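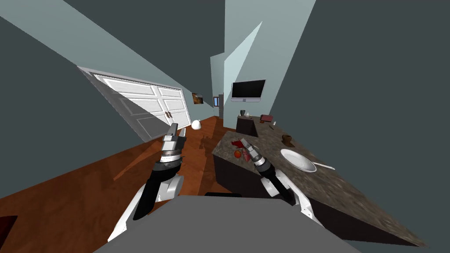
1/ Left and right wrist swapped: notes on a fault we found in April

We run a two-arm kitchen task in simulation at Herungate. Last month I found that our holding check was reading the wrong gripper in a lot of runs. Writing it up because the same driver runs on real arms.

2/ Setup first. The scene is called Ulville. One big room with a kitchen island, wood floor, some small objects on the granite. The robot picks things off the counter with either arm and moves them. Both arms carry the same parallel gripper and the same driver.

3/ Each gripper publishes a state: finger gap, motor current, and a yes/no called "holding". The motion layer reads "holding" before every move. If it says yes, the arm is limited to carry speed and keeps a wider margin from the body and from the other arm. If it says no, the arm can go at full speed.

4/ So "holding" is a safety input. We didn't treat it like one. It was added as a convenience for the task code, and later somebody (me) wired the speed limit to it because it was already there.

5/ Run 516 is where it showed up. The right arm had an object in its fingers and was moving away from the island at full speed. The left arm was empty and crawling at carry speed. The task finished and the run was scored as a pass.

6/ I only opened it because the run time was odd. The left arm took far too long to get back to its rest pose. I was looking for a planner problem and spent most of Thursday in the wrong part of the code.

7/ What the log said at the moment of the lift:
right gripper, finger gap: small
right gripper, motor current: high
right arm, holding: no
left gripper, finger gap: wide
left arm, holding: yes

8/ Gap and current are logged straight from the gripper by serial name. "Holding" goes through the state table, and the table is indexed 0 and 1. Zero is supposed to be left.

9/ Zero was whichever wrist answered first at startup. That's the whole bug. The driver opens both connections, waits, and appends each gripper to a list as the reply comes in. With one arm it can't fail. With two it's a race.

10/ Usually a race like that favors one side and you see it once in a blue moon. In our sim the two replies come back in the same tick, and the order depends on thread scheduling. Close to a coin flip.

11/ I wrote a script to compare the finger gap against "holding" for every archived run with both arms active. There were 220 of those. The table was swapped in 104.

12/ Every one of the 104 had been scored. Most had passed. The scorer checks where the objects end up and whether anything touched that shouldn't have. It doesn't check whether the arm was at the right speed for what it was carrying.

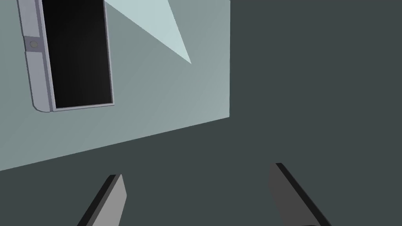 Both fingers in view, pale panel with a dark window at upper left.

13/ Reaches toward big flat surfaces are where this matters most to me. The motion layer pads the hand with extra clearance when it thinks something is in the fingers. With the table swapped, the loaded hand gets no padding and the empty hand gets padding it doesn't need.

14/ In simulation the cost of that is a contact event in a log. On a real arm it's a mug or a knife sticking out past the fingertips and a planner that believes the hand ends at the fingertips.

15/ Which brings me to the part I like least. The driver isn't sim-only. The bench at Celtach uses the same package, two real arms, same startup code, same append.

16/ I called Mārtiņš Strazds over there before I had the full count. He shut the bench down while we were still on the phone and put a tag on the power switch. I had maybe half an explanation at that point and he didn't ask for the rest of it first.

17/ He then power cycled the controllers with the arms locked out and read the table each time. It came up left-right every time he tried. The right wrist on that bench is on a longer cable run through a hub, and it always answers second.

18/ So the bench was fine by luck of wiring. Swap the hub or replace the cable and it might not be. Mārtiņš kept the tag on until the fix was in.

19/ Some of you asked under my first post whether the e-stop was affected. No. The e-stop cuts motor power and doesn't read the table. Joint limits and the body keep-out zone don't read it either. The things that were wrong: carry speed, carry clearance, and the drop alarm.

20/ The drop alarm deserves its own post. It fires when "holding" goes from yes to no during a move without an open command. With the table swapped, a right-hand drop is recorded as a left-hand event. If the left arm isn't moving, the alarm stays quiet.

21/ That means our drop numbers for those 104 runs are worthless. I've pulled them from the shared sheet. If you copied drop rates from it before this week, please throw them out and wait for the rerun.

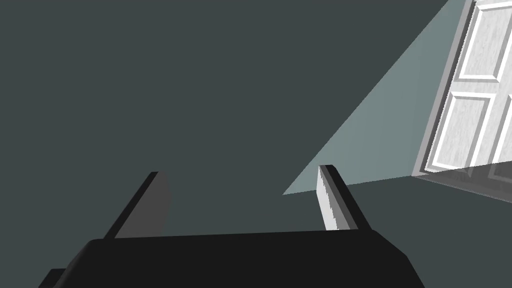
Fingers open, nothing between them. White paneled door at upper right.

22/ An open, empty gripper is the easiest case there is, and it's the one I used for the new startup check. Open both grippers wide. Close one halfway on command. Read the table. If the entry that changed isn't the one you commanded, refuse to enable motion.

23/ It then does the same with the other hand. Whole thing takes 10 seconds. People have already complained about the 10 seconds. It stays.

24/ The fix for the race itself is small. The table is now keyed by gripper serial, the serial-to-side mapping lives in the robot's config file, and a serial that isn't in the config stops startup with an error. No more 0 and 1 anywhere outside the driver.

25/ Lucimara Guerra reviewed it and found a second place with the same assumption. The recorder writes gripper channels in list order and labels them left and right afterward. So the swap was also in our recorded data, in a separate file, with its own race.

26/ The two races are independent. You can have a correct motion layer and a swapped recording, or the other way around, or both wrong in the same run, in which case they agree with each other and look fine. That last kind is why nobody caught it by comparing logs.

27/ My first count would have missed those too if the finger gap had come from the recorder. It came from the raw driver log. I'd like to say I picked the raw log on purpose. I picked it because it was smaller.

28/ Lucimara also asked why the speed limit trusts a single yes/no at all. Fair question. The rule now is that an arm gets full speed only if "holding" says no AND the finger gap is wide AND the state is fresh. Anything else gets carry speed.

29/ Cost of that: the robot is slower in the moments after it lets go, until the fingers have fully opened. On the counter task you can see it hesitate. We'll live with it.

30/ What I haven't fixed: the scorer. It still passes a run where the arm broke its speed rule as long as the objects end up in place. I have a branch that fails those runs, and it breaks the comparison with every older result we have. Still arguing about how to handle that.

31/ Also not fixed: the Cavalcanti fork. They branched from our driver a while back and renamed a lot of it. The append is still in there under a different function name. I've sent them the patch and the check script. If you run their fork with two grippers, don't wait for a release.

32/ How to tell if you have this. No robot motion needed beyond the fingers:
- keep the arms locked and hands clear
- open both grippers
- command LEFT closed
- read the holding and gap entries for both sides
- restart the driver and do it again, a lot of times

One clean startup tells you nothing here.

33/ If you only have one arm you're not affected by the swap. You may still want the freshness check. While testing I unplugged the simulated wrist partway through a move and the old code kept the last "holding" value for as long as I cared to watch.

34/ Question from the replies: would a vision check have caught it? Probably, if it had compared what the camera sees in the hand with the table. Ours looks for objects on the counter and stops caring once they're lifted.

35/ Another one: was anyone hurt, was anything broken. No and no. All of the bad runs we know of were in simulation.

36/ Another: why post it if it was only in sim. Mārtiņš's bench is why. A cable length was doing the job of a config file there, and the people standing next to it had no way to know.

37/ The rerun of all 220 is going now with the keyed table and the startup check on. I'm keeping the old logs in a separate folder marked bad and not deleting them, since the check script needs something to fail on.

38/ Script and patch are in the driver repo under the April tag. If the check fails on your setup, send me the raw driver log and your config. Please don't send the recorder file by itself.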